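4. Tareas de cocina: qué puede hacer hoy el brazo

Esta sección explica cómo preparar una tarea de recoger y ordenar alimentos con el controlador Mabaso y el programa Primolex. Antes de empezar, complete la calibración de la sección 3.

El sistema no sustituye a una persona en la cocina. Traslada objetos sueltos de un recipiente a otro y despeja una mesa pequeña. No corta, no friega y no abre envases con tapón de rosca.

4.1 Preparación de la mesa

1. Retire vasos, cuchillos y cualquier objeto de cristal.
2. Coloque los recipientes dentro del alcance del brazo. Un cuenco ancho da mejores resultados que uno estrecho.
3. Deje al menos 15 mm entre un alimento y otro.
4. Ponga los envases tumbados, con la etiqueta hacia arriba.
5. En Primolex, abra Tareas > Cocina y asigne un nombre a cada objeto.

Nota: las piezas irregulares, como el jengibre, necesitan más intentos que una naranja entera. La fruta cortada resbala y puede quedar marcada por los dedos de la pinza.

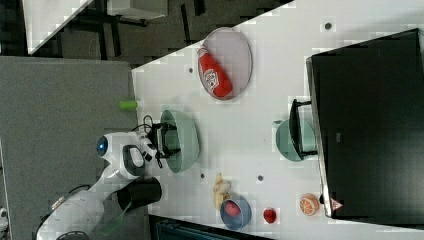
4.2 Primera ejecución

1. Seleccione la velocidad Baja. No la cambie hasta haber completado 100 ciclos sin paradas.
2. Ajuste la fuerza de cierre. Para fruta blanda, empiece por el valor mínimo.
3. Pulse Iniciar y mantenga la mano cerca del paro de emergencia.
4. Si la pinza toca el borde de un cuenco, pulse Pausa, suba la altura de aproximación y repita.
5. Al terminar, guarde el registro.

PRECAUCIÓN: no meta las manos en los recipientes mientras el brazo esté activo, aunque parezca detenido.

PRECAUCIÓN: la carga máxima es de 1000 g. Una botella llena puede superarla.

4.3 Resultados previsibles

En las pruebas de Zasen, el brazo colocó bien aproximadamente el 80 % de los objetos al primer intento. El resto requirió una segunda pasada o ayuda manual – sobre todo con piezas pequeñas pegadas al borde del cuenco. Una persona hace el mismo trabajo en bastante menos tiempo.

Si los fallos se repiten con un mismo objeto, vuelva a registrarlo en Primolex y envíe el registro al servicio técnico de Stastgate.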